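Fekaswood Review > Fiction > Short Reads

Home Stories Essays Submit About

The Tidying

3 min read

Irfan Malik had promised the people at Bendent a machine that could tidy a house by March. It was now May, and the machine could tidy a table, provided the table did not exist.

"It exists in the simulator," said Waqas Naqvi, who had built it there and was touchy on the subject. "It has a shelf."

They had named the machine Ots. In the simulator Ots had attempted the chore 995 times: find the block, pick up the block, put the block where a reasonable person would want it. It had managed 31.

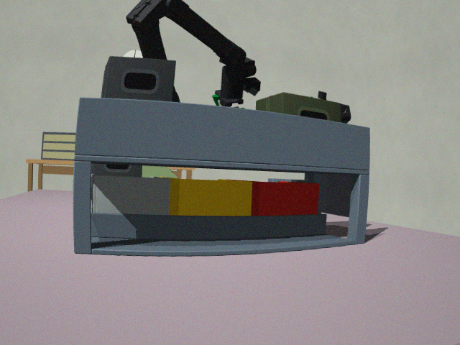
"My nephew can do this," Irfan said. "He's two."

"Does he do it when you ask him?"

Irfan thought about his nephew. He thought about the invoice from Stammont, which was for the computers and ran to 174 lines.

"Run it again," he said.

Waqas ran it again. The arm considered its options for a full minute, with the air of a man in a hardware store who will not be helped.

"What's it doing?"

"Planning."

Irfan went to the kitchen to make tea. The sink held every mug the company owned. He washed one, looked at the others, and put the sponge down.

"Did it get the block?" he called.

"Still planning," said Waqas. "Are you doing the rest of those?"

"I'm planning," said Irfan, and took his tea outside.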